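October, glue notebook, continued from the spring pages

Hide glue again. The Juten pearls have run out and the replacement sack is from Wikström, sold as the same grade. It does not behave like the same grade. It swells more slowly in cold water and the edges of the grains stay sharp well past the point where the old stuff had gone soft. Left overnight it was fine. Soaking time in the bench instructions should be changed to overnight, no exceptions for small batches.

Mix was one part glue to two parts water by weight, as before. At working heat it ran off the brush in a thin unbroken string and then started to drip, where the old batch would hold the string a little longer. I cut the water slightly for the second pot and got something close to the old feel. Smell is milder. Colour in the pot is darker, though a film dried on glass looks the same against white paper.

Pot temperature. The dial on the warmer reads high by 3 degrees against the glass thermometer, and the gap is the same at the top and bottom of the range, so it can be corrected on paper. I have written the correction on masking tape inside the lid. Please do not move the tape.

Open time, beech offcuts at room temperature: the surface skinned in roughly 12 seconds with cold wood. Warming the pieces on the radiator first gave much more time to get the joint together and a thinner line after clamping. Eskil prefers adding urea. I have no objection to it for veneer, but I would keep it out of the chair joints until we have broken a few.

Break tests. Rubbed joints, long grain to long grain, eight pairs, left in the rack for two days. All but two failed in the wood. The two that opened along the glue line both came from the end of the pot, when it had thickened and I was slow. One shows a shiny patch that never wetted properly. I count those against me and would not blame the sack. End grain pieces were sized first and have not been broken yet.

Reheating. The leftover pot was chilled in the fridge, cut into cubes and brought back up the next morning. No visible change. After the third reheat it was thinner and the string had gone. Discard after the second, as we do now.

Ellura clamps: pads are leaving a faint ring on the beech. Waxed paper under the pads cures it. The Cluvard clamps do not mark but creep when the bench is knocked, so check them again after a few minutes.

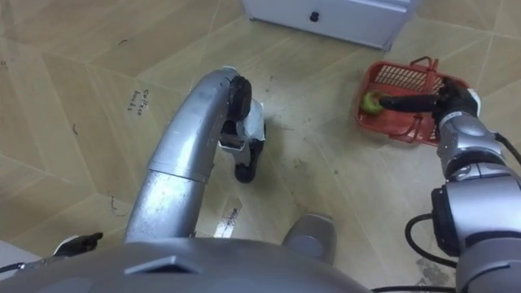
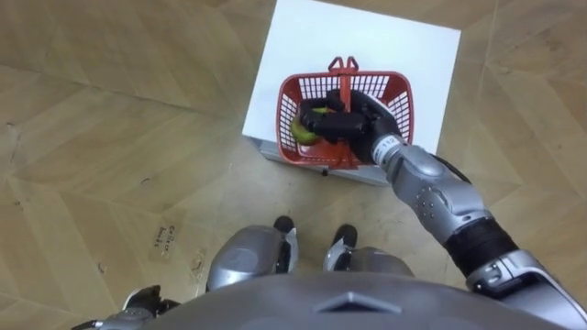
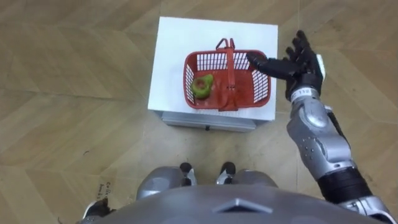

Sølve Solberg
Workshop technician, joinery and repair

Still to do: break the end grain pieces. Repeat the slow pair on purpose with a thickened pot, to see whether the shiny patch comes back. Ask Wikström for the gram strength of the sack, as the label gives only the grade name. Eskil Björklund has the urea and the small scales and wants the warmer for veneer first thing, so the pot needs to be empty and clean before then. Brushes are soaking in the enamel jug.

Contact the workshop | Copyright Workshop Notebooks | Back to top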